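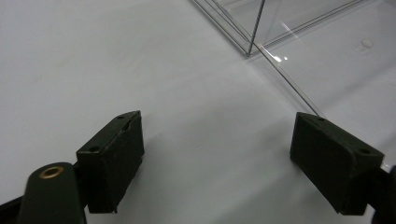
**Drarix** es una pinza manual para enseñar tareas de manipulación a un brazo robótico. La persona que conoce el trabajo toma la pinza en la mano, hace la tarea como la hace cada día y el sistema guarda los movimientos. Después, el brazo Tạ, que lleva en su extremo la misma forma de dedos, aprende de estas demostraciones.

La fabricamos en Brirklow para talleres pequeños y medianos donde las piezas cambian con frecuencia y donde no hay una persona dedicada a programar. Se vende sola o como parte del puesto completo (pinza, brazo y mesa).

## Para qué trabajos la recomendamos

- Colocar y retirar cajas, estuches y tapas transparentes.
- Acercar una pieza al operario y retirarla cuando él termina.
- Alinear objetos ligeros antes del etiquetado o del embalaje.
- Separar las piezas que deben pasar por una segunda revisión.

No la recomendamos para piezas con cantos cortantes, para objetos calientes ni para cargas que una persona no levantaría cómodamente con una mano. Tampoco es adecuada para el contacto directo con alimentos.

Las piezas transparentes merecen una explicación. Sobre una mesa clara, una caja de este tipo casi no se distingue: queda la línea fina de las aristas y algún brillo de la luz. Una persona con experiencia sabe dónde está la esquina y la busca sin pensar. Con Drarix este saber se transmite por la demostración, y el operario no tiene que describirlo con palabras ni con medidas. Por esta razón pedimos siempre que las demostraciones se hagan con la misma luz y sobre la misma mesa donde va a trabajar el brazo.

## Cómo se trabaja con ella

1. Se coloca la pieza sobre la mesa, en una de sus posiciones normales.
2. El operario acerca la pinza con los dedos abiertos, cierra, mueve la pieza y la suelta.
3. Se repite el movimiento desde otras posiciones. Conviene incluir también las posiciones incómodas, por ejemplo una caja cerca del borde o girada.
4. El responsable del puesto revisa las demostraciones y borra las que no sirven.
5. Se hace el entrenamiento y se prueba el brazo a velocidad reducida, con una persona al lado.

Para una tarea sencilla pedimos más de 40 demostraciones. Es mejor repartirlas entre varias personas del equipo, porque cada una tiene su manera de acercarse a la pieza y el sistema aprovecha estas diferencias. Si una demostración sale mal, se puede dejar marcada como error. Las demostraciones marcadas se conservan aparte y no entran en el entrenamiento.

La pinza se puede usar con la mano derecha o con la izquierda. El mando de cierre se cambia de lado sin herramientas.

## Los dedos

Los dedos son la parte que toca la pieza y también la que más sufre. Son dos bloques de color verde oscuro, casi negro, con acabado mate para reducir los reflejos. La punta está inclinada y la cara interior es plana, de manera que se puede apoyar contra un panel recto sin tocar las caras vecinas. Cada dedo tiene dos orificios de tornillo en su cara superior.

El brazo que sostiene el dedo lleva un anillo metálico de color latón. No se debe engrasar ni pintar esta zona.
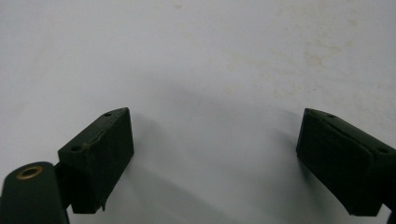

*Dedos de Drarix abiertos sobre la superficie de trabajo. En la cara superior del dedo izquierdo se ve una línea clara e irregular; para este tipo de marca, véase «Revisión y recambio».*

## Revisión y recambio

Antes de cada turno, mire los dos dedos con buena luz. Las marcas superficiales y los puntos claros son normales después de un tiempo de uso. Pida un recambio cuando observe una de estas situaciones:

- una línea que cruza la cara superior y que se nota al pasar la uña;
- una esquina inferior saltada o con un resto de material que sobresale;
- holgura en el dedo cuando los tornillos están apretados;
- marcas nuevas en las piezas manipuladas.

Los dedos se suministran por parejas y se deben cambiar por parejas, aunque uno de ellos parezca todavía limpio. Si se monta un dedo nuevo frente a uno gastado, el cierre queda ligeramente desviado y las demostraciones anteriores pierden valor. Después del cambio hay que hacer la calibración corta, que aparece en el menú con el nombre «Dedos nuevos».

La mesa se limpia con un paño suave y agua con jabón neutro. Las manchas antiguas no impiden trabajar, pero si son oscuras pueden confundir a la cámara del brazo, sobre todo con piezas transparentes. Cuando una mancha no sale, haga algunas demostraciones con la pieza colocada encima de ella.

## Qué cambia en el puesto

Muchos clientes nos preguntan por la velocidad. Nosotros preferimos hablar primero del reparto del trabajo, porque es lo que la plantilla nota desde el comienzo.

En el taller de embalaje de Hundolgate, el puesto de estuches transparentes tenía tres personas por turno: una colocaba, otra limpiaba y revisaba, y otra cerraba. Hoy siguen siendo tres en el turno. El brazo coloca los estuches vacíos, y la persona que antes lo hacía alterna la revisión con la preparación de los pedidos especiales, que se acumulaban al final de la tarde.

Nhung Thân trabajó en la colocación durante varias campañas y fue la primera que hizo demostraciones con la pinza. Le pedimos su opinión para esta página y la reproducimos con su permiso:

> «Al principio me costaba hacerlo despacio. Mi mano ya va sola, y con la pinza tengo que pensar dónde agarro. Ahora me llaman cuando llega un estuche nuevo y eso me gusta. Lo que no me gusta es que, si el brazo se para, me toca dejar la revisión y levantarme, y eso en la hoja del turno no aparece en ninguna parte.»

Esta última observación nos parece justa. A partir de ella hemos añadido al programa un registro de paradas, donde se anota quién atendió cada una y cuánto tiempo necesitó. El registro sirve para planificar el turno. No incluye ninguna medida del rendimiento de las personas y no se puede configurar para este fin.

Nazanin Azimi, encargada de producción en el mismo taller, tuvo que cambiar la manera de organizar las mañanas:

> «Reservamos un rato a primera hora para enseñar las piezas nuevas. Si lo dejamos para cuando haya tiempo, no se hace. También tuve que explicar en la oficina que este rato es trabajo y se paga como trabajo. En diciembre, con la campaña, quisimos quitarlo y el brazo acabó parado con los formatos que nadie le había enseñado.»

De la experiencia con este y otros talleres recomendamos lo siguiente a quien vaya a instalar un puesto:

- **Hable con el equipo antes de la entrega.** Las personas que van a hacer las demostraciones deben saber qué tareas pasan al brazo y cuáles no.
- **Cuente las horas de demostración como horas de producción.** Enseñar cansa más de lo que parece, sobre todo en la muñeca. Aconsejamos sesiones cortas y cambiar de persona.
- **Mantenga el puesto manual.** Debe ser posible seguir trabajando a mano cuando el brazo está parado. La mesa tiene el mismo alto y el mismo espacio para las dos formas de trabajo.
- **Decida quién puede parar.** Nuestra respuesta es que cualquiera, sin pedir permiso y sin tener que justificarlo después.
- **Acuerde por escrito el uso de las grabaciones.** La cámara de la pinza mira hacia los dedos y la mesa, pero las manos o la voz de un compañero pueden quedar registradas. El sonido viene desactivado de fábrica.

## Qué se incluye

| Elemento | Pinza sola | Puesto completo |
|---|---|---|
| Pinza manual Drarix con una pareja de dedos montada | Sí | Sí |
| Pareja de dedos de recambio | Sí | Sí |
| Soporte de reposo para la pinza | Sí | Sí |
| Programa de revisión de demostraciones | Sí | Sí |
| Brazo Tạ con dedos de la misma forma | No | Sí |
| Mesa con superficie blanca mate | No | Sí |
| Instalación y prueba en su taller | No | Sí |
| Formación del equipo | Opcional | Sí |

La formación se hace en el propio taller, con las piezas del cliente, y dura tres días. El primer día se dedica a la pinza y no se enciende el brazo. Pedimos que asistan las personas que trabajan en el puesto, además del encargado. El material escrito está disponible en español y en inglés; para otros idiomas, consulte con nosotros.

## Antes de pedir

Para preparar una oferta necesitamos saber:

- qué piezas se manipulan y de qué material son (si es posible, envíe una muestra de cada formato);
- cuántos formatos nuevos entran en una temporada normal;
- cómo es la luz del puesto y si hay ventanas cerca;
- quién hace hoy el trabajo y en qué turnos.

Si sus piezas son transparentes o muy brillantes, hacemos una prueba previa en nuestro taller y le enviamos el resultado, también cuando es negativo. La prueba no obliga a comprar. Las muestras se devuelven en el mismo embalaje en que llegaron.

Los dedos de recambio se piden con la referencia que figura en el albarán de la pinza. Indique si la pinza se usa sola o con el brazo Tạ, porque en el segundo caso enviamos las dos parejas juntas.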